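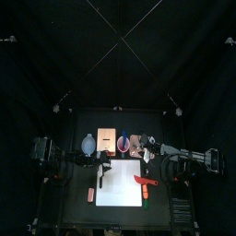 A housewares store is the one place where a customer comes in for a cup and leaves with a colander, according to a remark in the Drindard trade circular, and the line is still repeated in the business. Housewares are the small, unpowered goods used in running a home: cups, boxes, trays, kitchen tools and storage containers. Furniture and large appliances are normally excluded. Linens are counted in some countries and left out in others.

History

Before factory production, most of these goods were made near where they were sold. Potters, coopers and tinsmiths supplied the same families for years, and repair was a large part of the work. In Drindard the tinsmiths' row had 11 shops, all of which mended as well as sold.
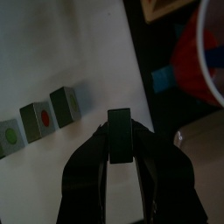 Enameled steel came next, followed by molded plastic, which was light and cheap and could be colored all the way through. Tisetar, a maker based in Chou, began with a line of nesting bowls and later listed 731 items in its catalog. Repair mostly ended in this period - a cracked plastic bowl was thrown out.

Materials

Plastic, steel, glass and ceramic are the most common. Wood is used for boards and spoons. Polypropylene stands up to hot water better than polystyrene, which is stiffer and clearer but cracks easily.

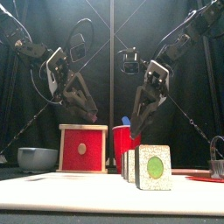 Housewares, including a red plastic cup

Trade

Goods are sold through general stores, hardware stores and fairs. The Prilotness fair, held each November, has 500 stands and is open to the public on its last day. A typical large store carries 2,100 separate items, most of them priced low.

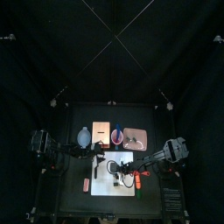

Seasonal demand is uneven. Storage goods sell best early in the year, and picnic ware in late spring - retailers usually order both several months ahead.

See also: Kitchenware, Tableware, Tinsmithing

Last edited 21 March 2026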